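Drying rack beside the bed, is it a bad idea?

Our bedroom is small and the only free place for a rack is between the bed and the wall. I hang shirts on hangers there. Will the bedding get damp?

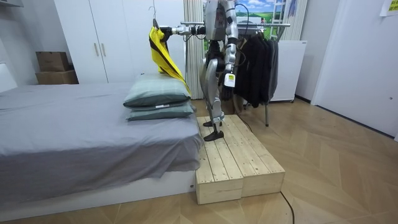
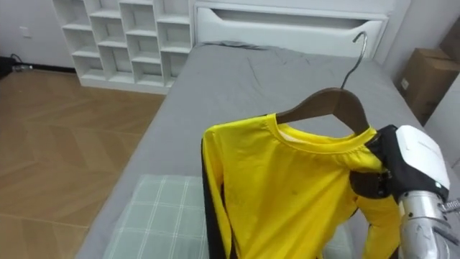
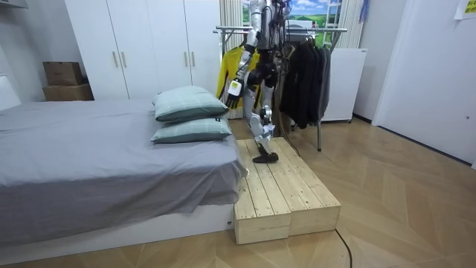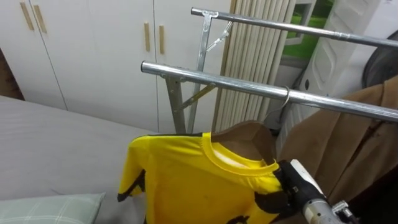
Nadine Obeidat
New member, 5 posts

Kaj Hjaltadóttir
I do it since February with no problem – only keep the door open and leave a hand of space to the sheet. Thick cotton I button or fold over one rail.

Randa Bataineh
Buy a dryer.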